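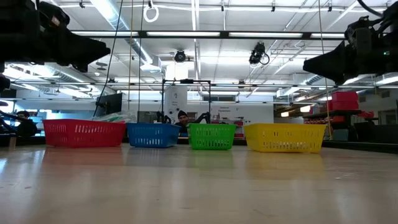 **Curnura: progress report to Saxena, July**

The Hasport station logged 2890 sorting episodes by teleoperation on the two-arm cell. Each uses small toiletries and four colored bins.

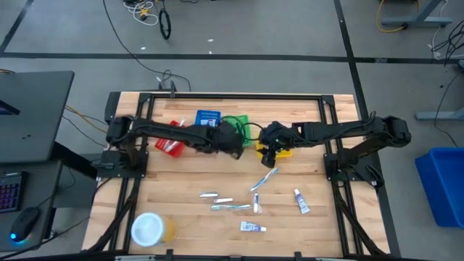
Item positions are changed by hand between episodes. Of the episodes reviewed, 40 were rejected for dropped frames or a wrong bin label.

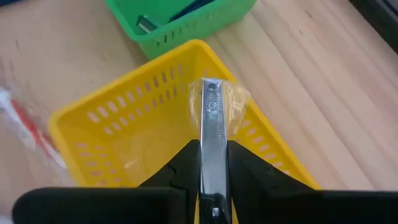
Clear film and bare metal remain the weak classes. We request 6 more operator days to extend both. Training on the July set starts at Drulwood once the label check closes.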